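4. Why headsets stay in the drawer: results from the loan program

We use cookies to remember your reading settings and to count visits. Accept all | Manage choices

4.1 Participants and period of the loan

The loan program was open to households that had never owned a virtual reality headset. Of those who applied, 900 received a Fendeck headset by post, together with a charger and a short printed guide. The loan started in June and ended on Thursday, December 31, 2020. During this period the households could keep the headset at home and use it as they wished. We gave no target for the hours of use, and we sent no reminders, with the exception of one message before the return date.

The use of the headset was recorded by the Farneo software, which stores the start and the end of each session but not the content. In addition, 400 households agreed to keep a written diary. The diary asked who had used the headset, where in the home, and what made the person stop. It was not required to write every day, and many of the diaries have long gaps. We treat a gap as missing information and do not count it as a day without use, unless the software log confirms it.

4.2 First use and the decline after it

In almost all homes the first session was long and had more than one person in the room. The diaries describe it as a small event, often in the evening, with one person wearing the headset and the others giving advice. After this first period the use went down quickly, which agrees with earlier work on other new devices in the home. What we did not expect is the form of the decline. We had assumed a slow and regular decrease. In the logs we find instead a group of homes which stop almost completely, and a second group which continue at a low but stable level until the end of the loan.

We compared these groups by household size, age and previous experience with video games. Only the last of these shows a clear relation, and it is weaker than we predicted. A person who plays often on a television or a computer is somewhat more likely to continue, but there are many exceptions in both directions. For this reason we turned to the place of use, a question which was included in the diary mainly as a control.

4.3 The place of use

Following Ghasemi's coding scheme, we divided the places into 3 kinds: a room kept mostly free for the headset, a shared room where something had to be moved first, and a seat at a desk or table. 

Figure 5. Light-colored wooden tabletops. 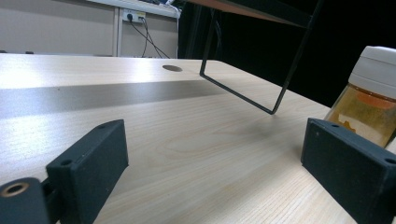 Homes of the first kind are few. They continued more often than the others, but they are also larger homes, and we can not separate the two effects with the present data. The more interesting comparison is between the second kind and the third. A shared room offers more space for movement, and the applications which people liked best in the first week need this space. Nevertheless, the seated users were the ones who continued. In their diaries the sessions are short and they are described with few words, often only the name of the application and the word "same."

We interpret this result as an effect of preparation time. When a sofa or a low table must be moved, the session has to be worth the work, and it must also be agreed with the other people in the room. One diary says it in this way: "I wanted to play for ten minutes but then I must explain it to everybody." A seated user does not need such an agreement. The session can begin and end without the knowledge of the others, and a disappointing session costs very little.

Two coders, Yousafzai and Ghasemi, read all diary entries independently. Where they did not agree, the entry was discussed and, if no agreement was found, it was left out of the comparison. Most of the difficult entries were about homes which changed the place during the loan. We assigned such a home to the place that was used in the majority of its sessions.

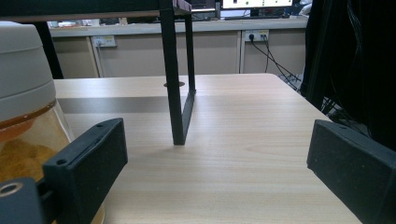

4.4 Content and updates

The second reason for stopping which appears often in the diaries is the software update. The Gidgate store installs updates when the headset is switched on, and a headset that was not used for some weeks may need a long update before anything can be started. Several people wrote that they had taken out the headset, waited, and put it back. The log shows these cases as a very short session, and in our first analysis we had wrongly removed them as technical errors. They are now included and marked separately.

The choice of content had less influence than we thought. Homes which continued did not have more applications than homes which stopped. They had, however, a more regular pattern, in which the same one or two applications were opened again and again. Fitness and simple puzzle applications are frequent in this group. Travel films were popular at the first use and were rarely opened a second time.

4.5 Discomfort

We measured discomfort with the Tabrizi short form, which was filled out after the first week and again before the return. The scores at the first week do not predict who will stop. The scores at the return are lower, but this must be read with care, as people with strong discomfort had less reason to answer the form again. In the diaries, the weight on the face and the heat are mentioned more often than nausea. Users with glasses report the most problems, and some of them borrowed contact lenses from their daily routine only for the headset, that is, they wore lenses on the days when they planned to use it.

4.6 Limits of the data

All homes applied by their own wish, so we have no information about people with no interest in the technology. A loan is also different from a purchase. A person who has paid may try longer before giving up, or may feel more strongly that the device should be sold again. Finally, the diary homes used the headset more than the other homes in the first weeks, and we can not exclude that the writing itself had this effect. The difference becomes small later in the loan, and the comparison of places in Section 4.3 does not change when the first weeks are left out.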